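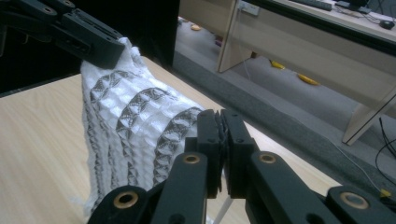
Why does a waffle towel shrink so much more than a flat one?

The weave is held open by floating threads, and when the cotton relaxes in hot water those floats pull in and the cells close up and get deeper. A flat weave has less slack to give.

The answer comes from the head of finishing at Loler, a small mill that weaves cotton towels and table linen. We spoke on December 5, 2025, in the finishing room, where cloth arrives from the looms stiff and nearly flat and leaves folded for packing. She has worked with waffle cloth for most of her career and asked not to be named, on the grounds that the mill's customers buy towels and have no need of her.

Most of our conversation was about folding, which she considers the least understood part of the job. A waffle cloth has a raised grid on both faces. Lay one face on another and the ridges of the upper layer try to settle into the hollows of the lower one.

"They catch," she said. "With a plain cloth you can slide the top layer until the corners meet. With a waffle you have to lift it. If you slide it, you drag the bottom layer with it and then nothing is square."

Her method is to pick up two corners, pull the cloth until the edge between them is straight, and lower it in one movement. Correction after lowering is limited to lifting a corner and setting it down again. Smoothing with the flat of the hand is discouraged on the first fold and allowed on the second, when the stack has enough weight to stay put.

Tension is where new staff go wrong. A waffle towel stretches noticeably across its width and less along its length, and a person who pulls hard will produce a neat rectangle that is no longer neat an hour later.

"It goes back," she said. "You pulled it out by a finger's width, it looked lovely, you put it on the shelf, and it went back. Now the edges in the stack are uneven and the customer thinks we can't cut straight. Pull until the sag is gone and stop there."

I asked how someone is supposed to judge that. She said to watch the cells. At rest they are square. Under too much pull they turn into rectangles, and on the diagonal they turn into diamonds. The diagonal is the worst case, as there is no thread running in that direction to resist the load. A towel picked up by opposite corners will hang in long slanting folds and can take a while to come square again.

The mill's current waffle line is called Celard. It is sold in two sizes, and the hand towel is finished at 810 millimeters by 494 after the first wash. The loom size is larger, and she would not give it. She was more open about what happens between the two figures. The cloth is washed hot, tumbled until almost dry, and then left on open racks overnight before anyone measures it.

"If you measure it straight from the dryer you get a wrong number," she said. "It is still moving. We used to cut it then, years ago, and we had returns."

The 494 figure has a history. An earlier version of the towel was specified at 507 millimeters wide, and it could not be folded in thirds to fit the carton without one edge riding up against the side. The width was reduced and the carton was left alone -- cartons are ordered a long way ahead, and the loom setting is an afternoon's work. She regards this as the correct order of priorities. The sales office did not agree at the time.

Edges came up next. Waffle cloth frays readily where it is cut, and the loose threads are short and light and travel all over a work surface. At Loler the long sides are woven edges and the short sides are hemmed, with a double turn. Before hemming, each cut edge is trimmed once by hand. She does not like a second trim.

"Every time you tidy a fray you make the next one," she said. "Take off what is hanging, turn the hem, and leave it. If somebody at home sees a white thread sticking out, they should cut it. Do not pull it. If you pull, you can draw a float all the way down the side of a cell and then the cell is flat forever."

She has the same advice for hanging. A towel hung from one corner grows at that corner. A bar is better than a hook, and a loop sewn to the middle of the long side is better than a loop at the corner. Loler sews the loop at the middle. A competing range, Kuvex, puts it at the corner, and she was careful to say only that it was a different decision.

Folded waffle towels do not press flat, and this creates a problem for packing. The depth of the cells traps air, and a stack settles under its own weight for several days. The mill packs to a height, with a board laid on top of the stack and a fixed weight on the board. The carton is closed when the board touches a line marked on the inside. Before this was introduced, cartons were filled by feel and some arrived with the lid bowed.

On ironing she was brief. It should not be done. Heat and pressure flatten the ridges, the towel absorbs less until it has been washed again, and the person has used up part of an evening. If a flat cloth is wanted on the table, the mill makes one, the Afridi, a plain weave at 200 grams per square meter. It irons well and folds without any of the trouble described here. It also sells less.

"People like the texture," she said. "I like it too. It dries quickly and it is pleasant on the hands. You just have to handle it as what it is."

My last question was how long it takes to learn the fold. She said the movement can be shown in a morning. Getting the tension right takes most people until the end of their second week, and people who come from sheeting take longer, having learned to pull everything tight. She then refolded the towel I had been practicing on. The change was slight, a matter of one corner, and she put it with the rest.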